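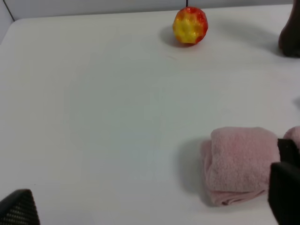 Ticket 218, Bakwood break room, white table. Status: open. Reported by Chia-hao Tseng on Thursday: gray marks on the tabletop that come back after cleaning. Checked with the overhead lights on. Most of what was reported is shadow, including the long soft one running left from the dark brown item at the right and the smaller one beside the apple. The faint smudges across the open middle of the table are separate and are the subject of this ticket.

Steps so far
1. Wiped with warm water and a terry towel. No change.
2. Dira surface cleaner, diluted 1 to 40, left on for 2 minutes, rinsed. Lighter at the wall side, no change at center.
3. Same cleaner, second pass, fresh towel. Same result.

Notes
The finish is matte, so do not use polish or a melamine sponge. Table 147 was done with a sponge in January and now has a shiny patch.

Tseng: Could it be residue from the old Flodlow spray?
Shih: Possible. It leaves a film if it is not rinsed. Will try white vinegar and water on a small area near the back edge first.

Pending: vinegar test, then recheck in daylight with the table cleared. Assigned to Tsz-kin Shih.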